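Home | Guides | Storage | Lab Notes | Suppliers | Contact

Search this site... Go

Setting Shelf Heights and Tray Spacing for a Small Stockroom

This guide covers the layout of adjustable shelving for trays and bottles in a stockroom of one or two bays. It assumes the shelving is already standing, anchored, and level. Wall anchoring is covered in the Prineck bay guide and is not repeated.

The method was written for the Grandbridge teaching store, which had 53 trays on shelves set at whatever height the previous tenant had left them. The top shelf of each bay held almost nothing and the middle shelves were packed two deep. After the shelves were reset, the same stock fit with one level to spare in each bay. The same steps work for a pantry, a craft room, or a small shipping area.

What you need

Tape measure with millimeter marks
Small spirit level
Pencil and a sheet of squared paper
Masking tape
Rubber mallet
Labels, blank
Kitchen or parcel scale

All lengths are in millimeters. Do not mix units on the same sheet. Most of the errors we have had to correct came from a tray measured in inches and a shelf measured in millimeters.

Step 1. Measure the clear dimensions

Measure the clear width between uprights at the front and again at the back. Record the smaller figure. On the Grandbridge bays the clear width was 1077 at the front and slightly more at the back, so 1077 was used throughout.

Measure the clear depth from the inside of the back panel to the front edge of the shelf. If the shelf has a front lip, measure to the inside of the lip. If there is no back panel, measure to the wall and subtract whatever gap you want for air or cables.

Measure the pitch, which is the distance between adjacent slots on the upright. Every shelf height you choose must be a whole number of slots above the lowest one. Write the pitch at the top of the sheet.

Step 2. Measure the trays

Measure each type of tray at its widest point. On a tray with a rolled or raised rim this is the outside of the rim, and it can be considerably wider than the base. Manufacturers often list the base or the interior. Do not rely on the listed size.

Rounded corners do not help you. Two trays with rounded corners placed side by side still touch along their straight edges, and the space left at the corners is not usable.

Record three figures for each type:

Outside width
Outside depth
Loaded height, from the base to the top of the tallest item it will carry
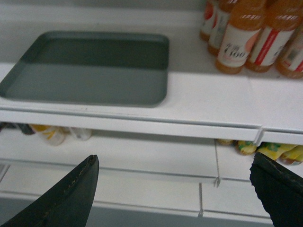
Rectangular tray on the upper shelf, left side. Measure to the outside of the rim.

Where the trays are used for liquids, the rim height matters as well. A tray with a low rim holds very little if a container leaks. Calculate the volume as interior width times interior depth times rim height, then compare that figure with the largest single container standing in it. If the container holds more than the tray can, use a deeper tray or split the stock.

Step 3. Decide the orientation

A tray can sit with its long side along the shelf or with its short side facing out. The second arrangement usually gives more trays per shelf but hides whatever is at the back. Use it only for trays that will be pulled out completely when something is needed.

Divide the clear width by the outside width of the tray plus a hand gap. The hand gap is the space needed to get fingers around the rim, and 18 is the smallest value we use. Round the result down. If the remainder is more than half a tray, try the other orientation before accepting it.

Work through both orientations on squared paper. It takes a few minutes and saves moving loaded shelves.

Step 4. Set the vertical spacing

For each tray type, add the loaded height and a lift clearance. The lift clearance is the height needed to raise the tray over its neighbor or over the shelf lip. For a flat shelf without a lip, use at least the rim height. For a shelf with a lip, use the lip height plus the rim height.

Divide the total by the pitch and round up to the next whole slot. Add the thickness of the shelf itself, including any folded edge underneath. The folded edge is easy to forget.

Example: the tall bottle trays at Grandbridge needed a clear opening of 190. The closest slot position below that was too tight for the bottle caps, so the next one up was used and the spare height was left alone. Do not try to recover spare height by forcing a clip into a half position.

Step 5. Assign stock to levels

Assign by weight first, then by frequency of use. Weigh a full tray of each type. The heaviest trays go on the lowest two levels. Trays used daily go between hip and shoulder height. Light, seldom-used stock goes on top.

Do not place liquids above eye level. A person reaching up for a bottle cannot see whether the cap is tight. If there is no other space, restrict the top shelf to sealed, empty, or dry containers.

Keep stock that must not be stored together in separate bays. Separate levels in one bay are not sufficient for liquids, as a spill runs down. Consult the safety sheet for each product. This guide does not replace it.

Step 6. Mock up before moving anything

Put masking tape on the uprights at each planned shelf height. Put more tape on one shelf to mark the footprint of each tray. Take one empty tray of each type and try it in every marked position. Lift it out with both hands, then replace it.

Check for the following:

The rim clears the shelf above when the tray is tilted
Fingers fit on both sides
The tray does not overhang the front edge
Labels on the front face can be read while standing

If any check fails, change the paper plan and remark. Do not adjust by eye.

Step 7. Move the shelves

Unload from the top down. Move one shelf at a time and reload it before starting on the next, unless the bay has to be emptied for cleaning. Set all four clips in the same slot number and count from the bottom. Counting from the top is unreliable where uprights have been trimmed.

Seat the shelf with the rubber mallet, striking over each corner and never in the middle of the span. Check with the spirit level in both directions. A shelf that slopes forward will let smooth-based trays creep toward the edge as the bay is used.

Step 8. Set up a landing surface

Every stockroom needs a clear surface near the shelves at which a tray can be put down while it is checked or refilled. Without one, trays end up on the floor or balanced on a half-open shelf.

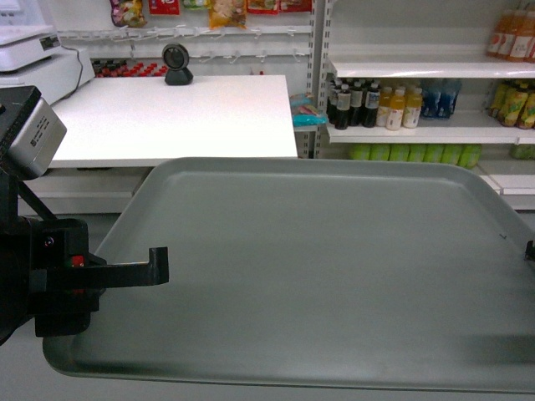 Page last changed: Jul 16, 2021

The landing surface should be at least as deep as the largest tray and wide enough for two of them, one being filled and one being emptied. A pale, matte surface makes dropped labels and small parts easier to find. Keep the height close to that of the most used shelf so that trays move sideways instead of up and down.

Do not store anything on it. If items collect there, add a level to the bay and move them.

Step 9. Label

Label the shelf edge and the tray with the same code. We use bay letter, level number, and position from the left, so B-3-2 is the second tray on the third level of bay B. Levels are numbered from the bottom so that adding a shelf at the top does not change the existing codes.

Put the tray label on the outside of the rim or the front wall, never on the base. Wipe the plastic with a dry cloth first. Labels put on textured plastic lift at the corners within a few months, and a clip-on holder is a better choice for those trays.

Step 10. Record the layout

Keep a single sheet per bay showing slot numbers, tray types, and codes. Tape a copy inside the door. Sidra Rizvi drew up the sheet now used at Grandbridge and it has one column that ours lacked, for the measured weight of each level. Fill this in. It is the only quick way to tell whether a level is near its rated load.

Review the sheet once a year. Grandbridge does this in June, between terms. Zirkwood, which runs a larger store on the same pattern, checks one bay at a time in rotation.

Common faults

Trays bind when pulled. The hand gap was taken from the base width and not the rim width. Remeasure and remove one tray from the level.

Shelf rocks. One clip is a slot off. Unload, check all four, and reseat.

Spare space at one end of every level. Spread the trays so the gap is shared between them, or use it for a narrow item that has its own code. Unlabeled space fills with unlabeled stock.

Bottles tip when a tray is moved. The tray is too large for its contents. Use dividers or a smaller tray.

Comments (4)

tmark_supply
Does the 18 gap hold for gloved hands? We wear the heavy rubber type and I would think you need more.

Kaede Chiba
Use more. Put the glove on, hold a tray by the rim, and measure across. The figure in step 3 is for bare hands or thin gloves.

R. Dolan
Folded edge under the shelf got me. Did the whole bay, then found every opening was short. Maybe put that one in step 1.

pantryplans
Used this for canned goods and it worked fine. I skipped the part about liquids. The Chiba sheet linked from the old version of this page is gone, is there a new copy anywhere?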